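Packing toothbrushes and small bottles for a group trip – one clear bag or several?

Posted Mar 26, 2023 in Packing and Travel Prep

We have a family cabin week coming up in October (yes, I'm planning early, I love this part!) and I've been put in charge of the shared bathroom stuff. Last time everyone brought their own kit, the one little shelf by the sink was buried by the first evening, and two people went home with the wrong toothbrush.

So my idea is to pack new toothbrushes for everybody, plus a few small bottles, all together in one clear plastic bag. When we get there the bag gets emptied, the brushes go in a cup by the sink and the bottles go on the shelf. I did a trial run on the table and I'm pretty happy with how little room it takes.
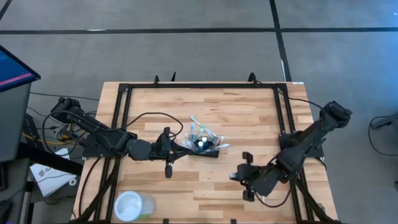

Toothbrushes and small bottles in the clear bag, with the white cup at lower left.

What I can't decide:

Do the brushes go in heads up or heads down? Mine are sort of a bunch at the moment, with some handles pointing up and out, and I don't know if I should just get a longer bag.

Is it asking for trouble to have the bottles in with the brushes? One leak and the whole lot is soapy.

Also, does anyone use a plain plastic cup as the holder for a whole week, or does it tip over every time somebody grabs a brush? We'll be 8 people, so it will be busy!

I'd rather not buy a big hanging organizer. I have one from years ago and it weighs more than what goes in it.

norlow_nell
736 points

Oh I love a shared bathroom bag! We do this every summer and it makes the first night so much easier, because you're not digging through four suitcases for a toothbrush when everyone is tired.

Clear bag, definitely. You can see right away if something is missing, and kids can find their own color without tipping it all out (mostly).

For the direction, I put them all heads up and slip a little cap on each one. The vented caps that snap over the bristles are cheap and they stay on fine. If the handles stick out of the bag a bit, that's okay for a car trip. For a suitcase I'd get a bag long enough to close. Lay one brush along the bottom of the bag in the store, and if it fits corner to corner you're good.

Bottles: keep them, but put them in their own small zip bag and then put that inside the big one. Before you close each bottle, squeeze out a little air and lay a scrap of plastic wrap over the opening, then screw the cap down on top of it. I have done this with shampoo, face wash and even cooking oil, and I've had one leak in all that time, from a flip top that I should have taped.

One more thing – write names on the handles with a paint marker before you pack. Matching colors are how people end up with the wrong brush! Light blue and teal look the same at six in the morning.

Have a great week, it sounds like so much fun.

Fevwood
414 points

cup is fine. put some clean pebbles in the bottom if its a light one, or use two cups with half the brushes in each. 8 in one cup means all the heads are touching, which I wouldn't want if anybody has a cold

Drastalier88
700 points

Agree with the plastic wrap trick, it works great. I'd go a bit further and say keep the brushes and bottles in two separate bags altogether. They get used in different spots anyway – our bottles always end up in the shower and the brushes stay at the sink, so one bag goes to each place and there's no sorting when you arrive.

On the way home, don't seal the brushes up wet. Shake them off after that last morning, leave them in the cup while you pack everything else, and bag them right before you load the car. Leave the zip open an inch or so for the drive. Mine smelled awful the year I forgot.

And if you do stick with the one bag, the cup can travel too. Stand the small bottles inside it and they won't roll around. Wrap a washcloth around the outside if it's thin plastic, because those rims crack when a suitcase gets dropped.

Comment from norlow_nell: Bottles in the cup, I love that! I'm trying it tonight. Two cups and a paint marker are on the list now too.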